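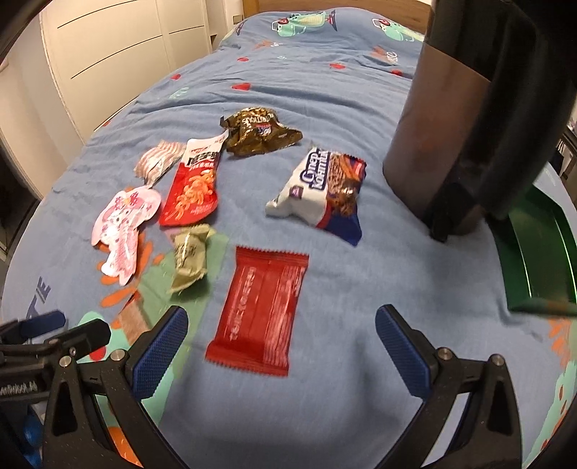 Round one on the duvet, red wrapper first.

So the Flular kit has been living in my apartment since Saturday and I have opinions! For anyone who missed the last post, it's the hand-held gripper set from Bundex: you squeeze, the fingers close, and every grab gets saved as a clip you can train an arm on later. I paid for mine (more on that in a minute), and I gave it the job I hate most in this home, picking up snack wrappers.

I started on the bed because soft stuff is where my old gripper always gave up. Hard plastic bricks on a desk, fine, anyone can do that. A flat packet lying on a rumpled duvet is a whole other thing — there's no edge to get under, and the fabric wants to come along for the ride. The blue pads on the fingers have a texture to them, and I think that's where a lot of the money went. With the crumpled wrappers I barely had to aim. The flat red one took me a few tries until I figured out you come in low, push down a little and let the duvet bunch up between the fingers before you squeeze. The big Супер Контик bag was easier than I expected (and yes, I'm buying more of those).

Things I like: the fingers open nice and wide, the screws are all right there where you can reach them, and the trigger is light. My hand was okay after 20 minutes, and I have small hands.

Things I don't: the weight is all up front. By the end of an evening my wrist was complaining. The manual is also pretty thin, and it skips the part where you have to redo the finger calibration after you swap pads. I lost most of a night to that one. Jayanthi Annamalai over on the Trastcombe forum had posted the fix, so thank you, Jayanthi, I owe you a cookie.

Now the price. The kit is $1,450, and with shipping it came to $1,496. That's a lot for something you squeeze. You get 2 spare pads in the box and a year of the Nadar upload service, and after that you pay monthly, which bugs me a bit. You can save everything to your own drive if you dig through the settings, and that's how I've got mine set up.

Would I buy it again? Probably, yeah — if you work with floppy, crinkly things. If it's all blocks and cups at your place, get something cheaper. Next up I'm trying socks.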